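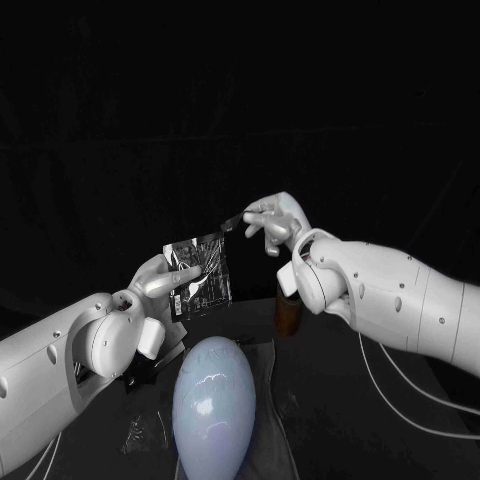
**Figure 3.** Foil packet with a dark strip pinched at its top edge. A pale blue egg-shaped object lies on the gray cloth, with a brown cup behind it.

### 4.2 Where people start

The first thing we wanted to know was simple: when someone picks up a sealed package they have never opened before, where does the first pull go? We went into the Nenedcombe sessions expecting printed cues (arrows, dotted lines, the words "tear here") to settle the matter. They helped less than we had guessed, and the reasons are some of the most interesting material in the study.

Foil packets make the clearest case. Crinkled foil throws light in every direction, and when the front is also covered in print, a small notch at the edge is very hard to find by eye. People found it by touch. They ran a thumb along the top edge, stopped when something gave, and pulled from there. Holding the body of the packet still mattered just as much as the pull. In Figure 3 the packet is supported from behind and pressed near the lower right of its front, while the strip stretches up and away on a diagonal. We coded this as a *braced diagonal tear*, and it was the most common opening in the foil group by a wide margin.

The diagonal is worth a closer look. A strip pulled straight along the edge tends to run out early and leave a short flap, and the opener then has to begin again with less to hold. A strip pulled up and across takes more of the edge with it. Several people in the Bodlow group switched from the first to the second after only one or two packets, without any comment on having done so! We had not planned to look at learning within a session, but the change was plain enough in the notes that we went back and recoded all 707 openings to capture it.

### 4.3 Hard shells and soft wraps

Hard, rounded containers were a different kind of problem. An egg shape has no corner to grip and no obvious front, and a glossy one slides. Lettering that follows the curve, like the faint printing on the upper end of the egg in Figure 3, gives a hint about which way up the thing is meant to be held, and people did turn eggs until the letters read correctly before trying anything else. The surface underneath made a difference as well. We ran the first 33 egg openings on a bare table and the rest on cloth, and the cloth was a delight: far less rolling, far less chasing, and people set the egg down between attempts without looking for somewhere safe to put it. 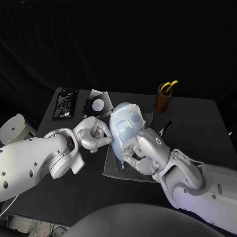 Soft wraps turned out to be the richest category of all, and we had nearly left them out. A film that moves under the fingers gives no firm edge to pull against, so people tried squeezing, rolling, and stretching before they tried tearing. The best starting point was usually wherever the material had been gathered. The pale blue item shown before this paragraph is a good one to think with: it is puffy and wrinkled, partly see-through, with darker blue patches showing, and at one end there is a small twisted tip, something like a knot. Tips of this kind drew the first pull in most of our soft-wrap openings. They rarely paid off. A twist tightens when pulled, and those who did well tended to leave it alone after one try and pinch up a fold of the film elsewhere.

We also asked 100 people at the Stadport open day to point, without touching, to the place where they would begin on each of three packages: a foil packet, an egg, and a soft wrap. Agreement was high for foil and low for eggs. For soft wraps nearly everyone chose the tip, which matches what people did with the real thing in hand.

### 4.4 Coding notes

Openings were coded from the first contact to the first visible gap. Scissors and teeth were allowed and logged separately. The Kamolrat scheme, which we used in the April pilot, has a single code for "tear," and we split it into *straight*, *diagonal*, and *abandoned*. Roughly 700 of the openings fit one of the revised codes cleanly. The remainder were nearly all soft wraps that gave way in two places at once, and they are listed in full in the appendix.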